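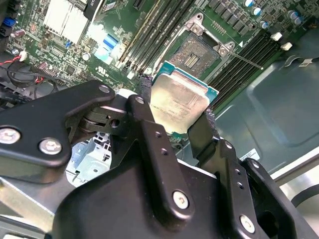
Can I practice swapping a processor on this tower without buying a new board?
Each practice tower comes with its own board already mounted, and the processor goes in and out of the socket as many times as your group needs.

Treris Practice Tower
Refurbished desktop for bench classes and repair clubs
Sold by Clistton

We love this one! The Treris is a full-size desktop tower, refurbished and sold for people who want to learn what goes where with real parts in their hands. Take off the side panel, lay the case down on the bench and everything faces up at you: board, socket, memory slots, drive cage, power supply. It's roomy in there (much roomier than the slim office machines we used to stock), and there's space to get two hands around the socket area without scraping your knuckles on the drive cage.

The socket is the star. It has a lever and a metal bracket that holds the chip down, so you get to practice the whole routine: lever out, bracket up, chip in, bracket down, lever home. Go slowly the first few times. Hold the chip by its edges and lower it straight down. Never slide it across the pins, and never push. If it doesn't sit flat, lift it off and check the corner mark. 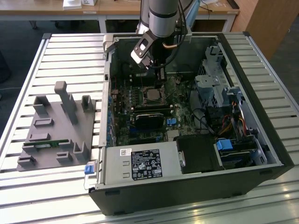
The other thing we like is how much color there is to help a beginner. Blue connectors on the board, blue plastic on the drive release, red and yellow and orange in the power bundle. You can say "find the blue latch" to a room full of people and they find it. The hard drive is a good second lesson once everybody has done the processor, and the expansion card makes a nice third.

What you get
Tower with side panel
Motherboard, fitted
Processor
Expansion card
Hard drive
Power supply
Printed bench card, one sheet, by Liên Tăng

Not included: monitor, keyboard, thermal paste, wrist strap. Please do use a wrist strap. Unplug the power cord before you take the panel off, and leave the power supply itself closed. 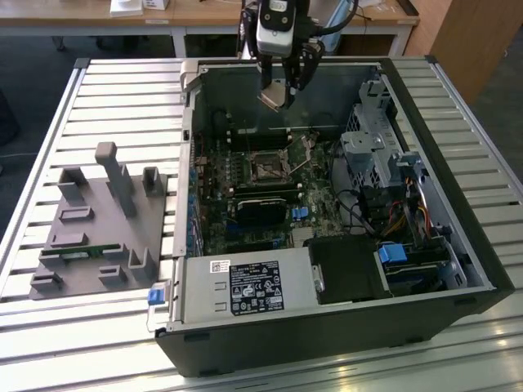
Treris tower, side panel off, CPU socket empty.

Bench notes from Thịnh Tiêu
I've run the processor exercise on the same tower roughly 200 times and I still enjoy it. Put a soft tray next to the case for the chip, and lay it down with the metal side up. Fold the power wires back before you start on the drives or you'll be fishing around them all afternoon. The Tromarska bench mat fits under this case with room left over for screws.

Ordering
Groups can reserve towers for December classes now. Spare processors and memory are listed on the Treris parts page.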